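From: Merle Ellery
To: handheld-practice list
Subject: Re: [handheld-practice] Draft 3, sections 4 and 5 (surface and start pose)

Poul Thygesen wrote:

> I have read draft 3 and have two questions.
>
> Section 4 says the work surface must be "free of glare." On a
> varnished table under ceiling lights I don't think anyone can meet
> that. Do we reject every session at Rosten?
>
> Section 5 says to start with the fingers "open." Open how far? The
> Kvaran people start fully open, we start wherever the hand happens
> to be. Both pass the checker today.
>
> Poul

Poul,

Thanks for reading it. I'll take the two questions in order, then add one of my own about hardware.

On glare, the wording is too strict. What we care about is whether the object and both finger pads can be made out during the grasp. A bright patch on bare table does no harm if nothing is going to be picked up from inside it. I went back through 300 clips from the Plosik set and marked 474 frames where glare crossed the object outline. Those are the ones that should fail. The rest should pass with a note in the session log.

As a start frame, I would pass the one below under the new wording. The fingers are wide apart with nothing between them, and the grain still shows faintly through the lower part of the reflection. There is something dark green in the top left corner, mostly out of view, so I would log it as "unidentified, at edge" and leave it at that.

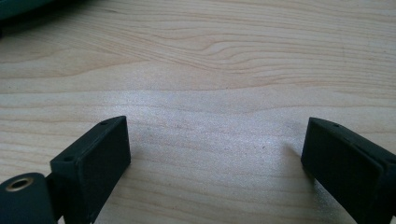 Proposed text for sections 4 and 5

4.1 Reflections on the work surface are allowed. They must not cover the object or the inner face of either finger at any point between approach and release.

4.2 If a reflection lies between the fingers in the start frame, move the object, the lamp or the operator before recording. Do not correct it afterward in software.

4.3 Items that are not part of the task should be cleared from the surface. If one is left at the edge of the view, log it.

5.1 Start each recording with the fingers at full opening and empty. Hold still for 2 seconds.

5.2 Both finger pads must be visible in the start frame. The outer side of a finger may run out of view.

On 4.2, my frame would pass 4.1 but the operator would still have to move something if the object were going in that gap. I think that is right, but say so if you read it differently.

My own question is about fasteners. Section 7 asks for a check of screws and threaded inserts before each session. Ea Hafstein wants that changed to once a day, as the Cisurlow crew change operators often and the check gets skipped anyway. Mikkel Hjaltested would keep it per session and add a line to the log form. I lean toward Mikkel's version. A finger that has shifted on its bracket changes the opening width, and then 5.1 means something different from one clip to the next.

Honeylyn Lumanlan has the checker changes for 5.1 in ticket 1042. She needs the final wording before the October release, so please send objections to the list and not to me alone.

Merle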